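Handout 4: Setting up the gripper at the bench
Workshop course, Pernside, spring term
Notes by Agnes Vik

Bring your printed parts, a small screwdriver and a soft cloth. The bench is free from 10 in the morning. Cempaka Sutanto has the spare screws and will check your wiring before you plug anything in.

Last session we fitted the fingers and closed them by hand. If yours rub on one side, slacken the screws, line up the tips and tighten again a little at a time. The servo should open to 62 degrees and stop there. Write your own value on the sheet if it differs.
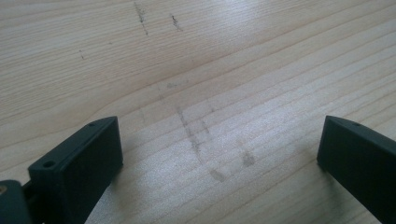
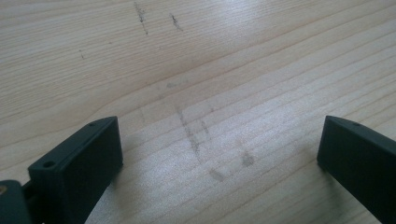
Setting the camera exposure comes next, and it has to be done at the bench where you will record. Turn off auto exposure and start at a value of 8. Open the fingers fully and check that both can be seen at the bottom corners of the view. Pale wood throws back a lot of light, and glare like the bright patch between the fingers will wash out the grain and any faint grey smudges. Lower the value or move the lamp until the marks on the wood are easy to pick out. Save the setting under your own name.

For next time: record one short clip with nothing held and one with the Kokkonen test block. Keep each clip under 114 frames. Copy both to the Skerisgate folder and note the exposure you used.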